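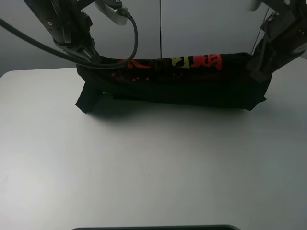
A black garment with red and yellow characters, over a white table.

Temlow, May

I got the cellist from the duo Pustum on the phone at nine in the morning, which for a touring musician is basically the middle of the night. She was making toast. I could hear the knife going the whole time!

The two of them have just finished their second record, Hendow, and I wanted to know why it took so long. "We made it twice," she said. "The first version was very pretty and we both hated it by the time we got home." So they threw it out, kept 2 tunes, and went back in with just cello, guitar and a pump organ that came with the room. (The organ has a stuck low D. You can hear it all over side one, and I love it.)

I asked if they write things down. "He does, I don't. He has notebooks. I sing stuff into my phone in parking lots."

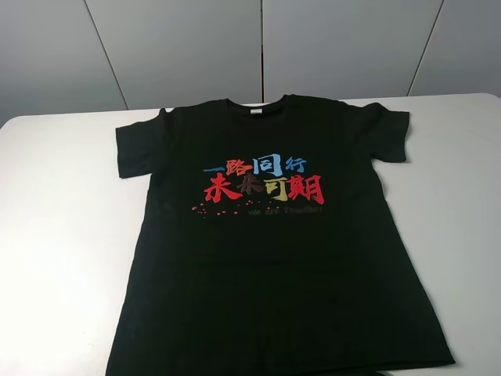

Lund, Thursday

We picked it up again before their show, this time in person, with the guitarist sitting in and tuning pretty much nonstop. The hall holds 305 people and they were almost sold out, so everyone was in a good mood.

He told me the longest track started as a warm-up exercise. "It's 5 notes. I'd play them before every gig and she got sick of it, so she wrote a line over the top to shut me up." She says that's a lie and the line came first. They went back and forth on this for a while and I just let the recorder run.

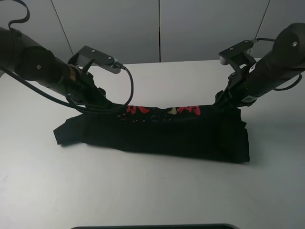 What surprised me more was how little they care about playing bigger places. They opened an outdoor festival last summer, 3000 people on a hill, and she said she couldn't hear a thing she was doing. "I watched his foot for forty minutes. That was my whole concert."

He liked it more than she did, I think. "The sandwiches were great," he said. 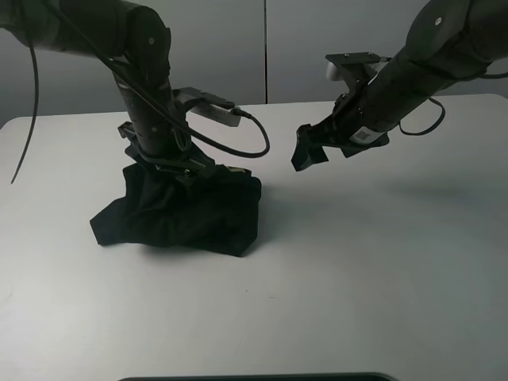 And then we got onto strings, and I lost both of them for a good ten minutes. She's gone back to gut on the bottom two and puts up with the tuning trouble for the sound. He changes his only when one breaks, and she thinks that's disgusting.

I did get one last question in, about whether there'll be a third record. "Ask me when we've played this one a bit," she said, and went off to find some rosin.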